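Folding cells at Lerkholm: questions from staff

Posted Mon 7 June by Bo-ram Ra, Process Engineering
3 comments | 14 shares

These answers cover the textile folding work at the Lerkholm site and the changes to shifts and job grades that come with it. Questions were collected from the finishing and packing teams in May.
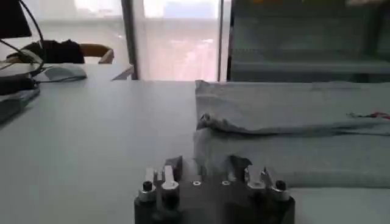 Wording has been shortened where several people asked the same thing.

Which jobs are affected?

Manual folding of flat goods on the day shift. Sorting, inspection, repair and packing keep their current staffing. Garments with zippers, buttons or drawstrings stay with the hand folding team.

Will anyone lose their position?

No permanent position at Lerkholm is being removed under this plan. Folding operators may move to cell attendant, inspection or packing. Temporary contracts run to their agreed end date and are then reviewed by the department, as before.

What does a cell attendant do?

Loads the work surface, clears misgrips, checks finished folds and records rejects in Ragab. One attendant covers 2 cells. Attendants do not program the arm. Path changes go through Process Engineering.

What is a misgrip?

The fingers close on too little fabric, too many layers, or nothing. Thick folded edges and loose threads are the usual sources. If fibers are caught between the fingers, stop the cell, wait for the stop light and remove them by hand. Do not pull fabric out of a closed gripper - use the release button first.

How fast is it compared with hand folding?

Slower per piece. An experienced operator folds almost 220 towels an hour. A cell is planned at 50. The plan depends on cells running through breaks and the evening, with finished pieces checked the next morning.

Are my folds being measured against the machine?

No. Hand folding rates are still recorded per team, and cell rates are kept in a separate table. Neither is used in individual reviews.

Does the wrist camera record people?

The camera points at the fabric and the fingers. Hands, sleeves and parts of the room can come into view. Images are kept for fault analysis only and are stored on the Wurnanus server on site. Supervisors do not have access. Requests to view or delete images go to Process Engineering.

Is the pay grade different?

Attendants are paid at the inspection grade once training is signed off. Operators who try the role and return to folding within the trial period keep their previous grade and seniority.

How long is training?

Two shifts with a trainer, then 200 supervised cycles. The cycles can be spread over several days. Training is paid time and is not scheduled on days off.

Can I refuse to work at a cell?

Yes, during the trial period. Tell your shift lead in writing. After the trial, the role will be posted internally and filled by application.

What about Purnasell orders?

Purnasell orders are still folded by hand. Their fold pattern has a third turn that the current fingers cannot hold flat.

Who do I call when a cell stops and does not restart?

Maintenance, on the internal line. Leave the fabric where it is and note the fault code before anyone resets the controller.

Share this page | 3 comments

This site uses cookies to remember your language setting. Accept | Manage settings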